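Accueil Base de connaissances Mes tickets Forum Contact

Pince gauche qui perd le tissu quand le bras replie (cellule cintres, deux bras)
Ouvert par Florence Zacharias, site de Vachon
Ouvert le 4/6/21
Produit : Grimov, paire de pinces noires
État : en cours

Bonjour à tous, et surtout bonjour à Yu-ting Wu, puisque je crois que c'est encore vous qui allez hériter de moi !

Je reprends depuis le début pour ceux qui n'ont pas suivi l'ancien ticket. J'ai une cellule à deux bras qui travaille sur des vêtements suspendus : on prend un tee-shirt par l'encolure, cintre compris, on le décroche, on le remet droit, on le raccroche. La pince droite tient le cintre et un peu de tissu, la gauche pince l'épaule. Ça tournait très bien jusqu'à la mise à jour Emier. Depuis, la gauche s'ouvre toute seule, pas à chaque fois (ce serait trop simple), mais presque toujours au moment où le poignet tourne vers l'intérieur. Le tee-shirt pend de travers, la droite continue comme si de rien n'était, et moi je cours au bouton d'arrêt.

Pas de code d'erreur à l'écran. Dans le journal, je trouve juste une ligne « position doigt hors consigne », suivie d'une reprise automatique. J'ai remis les réglages de serrage d'avant la mise à jour, aucun changement. J'ai échangé les patins en caoutchouc entre gauche et droite, aucun changement non plus, le défaut reste à gauche.

Réponse de Yu-ting Wu, support Emier

Bonjour Florence, merci pour le détail. Si le défaut ne suit pas les patins, on regarde d'abord le câble spiralé de la pince. Pouvez-vous faire tourner le poignet à vide, par pas de 15 degrés jusqu'à 90, et noter à quel moment la ligne apparaît dans le journal ? Vitesse réduite, s'il vous plaît, et sans vêtement.

Réponse de Florence Zacharias

Fait ce matin, avec un café et beaucoup de patience. À vide, rien du tout jusqu'à 75. À 90, la ligne sort deux fois sur quatre essais. J'ai recommencé en soutenant le câble à la main (bras à l'arrêt entre chaque pas, je vous rassure, j'ai retenu la leçon de septembre) et là, plus une seule erreur ! Donc je vous suis tout à fait pour le câble. Il fait une boucle assez lâche, et je me demande s'il ne tire pas sur le connecteur par son propre poids.

Par contre je n'ose pas trop le raccourcir, parce qu'il faut bien que le bras aille chercher les cintres du fond. Vous avez une longueur conseillée ? Dans la notice Grimov je n'ai trouvé qu'un schéma pour montage sur table, et chez nous tout se passe en hauteur.

Réponse de Yu-ting Wu

Ne raccourcissez rien. Posez un collier souple sur le dernier segment du bras, avant l'articulation du poignet, et laissez 300 mm libres entre le collier et la pince. Le collier ne doit pas écraser la gaine. Vérifiez aussi le connecteur côté pince : deux petites vis, il arrive qu'une seule soit serrée. Ensuite, remise à zéro des doigts (menu Entretien, page 3) et nouvel essai avec un vêtement.

Réponse de Florence Zacharias

Alors, les vis : gagné, celle du bas tournait à la main. Je l'ai resserrée et j'ai refait le zéro des doigts. Le collier, en revanche, il faut que je le commande chez Cirngate, les nôtres sont en plastique rigide et je n'ai pas envie d'abîmer la gaine pour gagner une journée. Le câble reste donc comme il était, boucle comprise, et je garde la vitesse réduite.

J'ai aussi relancé des essais sur vêtement avec un tee-shirt rouge à manches courtes sur cintre en fil blanc. Je l'ai choisi exprès, le tissu se tortille facilement et le fil est fin, donc si la gauche veut lâcher elle a toutes les occasions du monde. Pour l'instant je ne ferme pas le ticket, je préfère refaire la série complète une fois le collier posé. 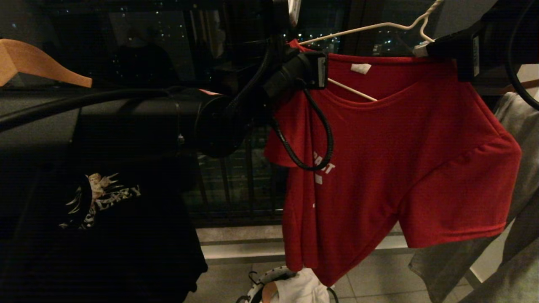

Autre question tant que j'y suis : la reprise automatique après la ligne « hors consigne », est-ce que je peux la désactiver pour la gauche seulement ? J'aimerais mieux que tout s'arrête et que ce soit moi qui décide de repartir.

Tickets liés
Zéro des doigts perdu après coupure de courant
Patins caoutchouc : quand les remplacer
Cintres fins mal saisis par la pince droite
Notice Grimov : montage en hauteur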